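Study Abroad Group Travel: Pre-Departure Safety Checklist
Flanagan College, Office of International Programs
Group: Soleddale exchange, August
Completed by: Zorica Todorova
Reviewed by: Eamon Ó Néill

1. Passports valid through the end of the program
OK. All 7 students and both faculty leaders checked. One passport was renewed in the spring and the new number is now on the roster.

2. Visa letters on file
OK. Copies are in the shared folder and in the leader's binder.

3. Travel advisory read and signed
Needs work. Two signatures missing. Ada Pagano will collect them at the next meeting.

4. Medical insurance cards issued
OK. Coverage runs 90 days. Students staying longer must extend it themselves and send us proof.

5. Host housing reviewed
OK with comments. See notes under 6. 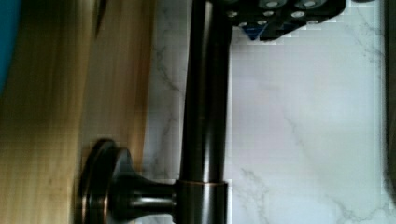
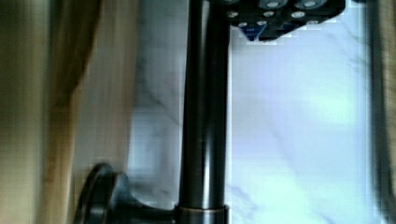
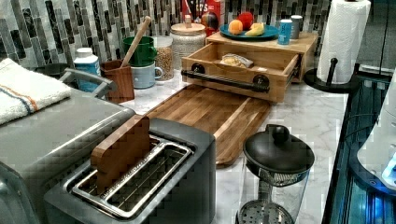 Kitchen and counter, three views.

6. Housing comments
The host university sent its fire inspection report for the residence. The floor plan shows two exits, but the evacuation sheet lists only one. Asked for a corrected sheet. Students should get the street address in the local language as well as in English.

7. Emergency contacts
Needs work. The embassy number on the wallet card is out of date. Reprint before departure. Valentyna Horobets is the campus contact after 5 p.m.

8. Airport transfer
OK. The bus seats 46, so there is room for the Pratthorpe group if their flight is on time. Driver's phone number still to come.

9. Laptops and research data
Leaders only. Yetunde Eze in IT will issue loaner laptops. No grant files or student records on personal devices.

10. Daily check-in
OK. Text to the faculty leader by 9 p.m. local time. A missed check-in gets a phone call within the hour.

Status: not cleared. Items 3, 6, 7 and 8 to be closed before tickets are released.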